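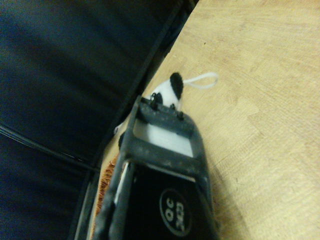

Unit 6: Snagged Loads and False Grip Signals
Robot Handling, Lultville evening course
Handout revised 7 Oct 2023

Read this before the lab. Bring your fault log sheet.

The fault

In the Sirko cell, the gripper closed on a soft item with a hanging loop. The controller reported a good grip and started the lift. The item itself was not between the fingers. Only the cord was. On the way up the cord slid over a screw head on the crossbar and caught there. At the drop point the fingers opened, the item stayed on the arm, and the next pick began with it still attached. The arm stopped on a force limit at cycle 1148 of a planned 2000.

Why the controller missed it

Grip was judged from finger position alone. A cord folded over itself held the fingers open just far enough to pass the check. There was no check after release. The force limit was set for rigid parts and was too high to trip on a light plush item.

What was changed

Finger position is now read twice, at close and again after a short lift.
The wrist camera view is checked after every release.
Screw heads on the crossbar are covered with a smooth cap.
Items with loops are placed with the loop lying flat, away from the approach side.

Clearing a snag

Press the stop. Wait for the drive light to go out. Do not pull the cord while the arm is powered, even if it looks slack. Free the loop by hand, check the fingers for threads, then home the arm at low speed.

For November: read the Zendham report, sections 2 and 3, and write one page on release checks.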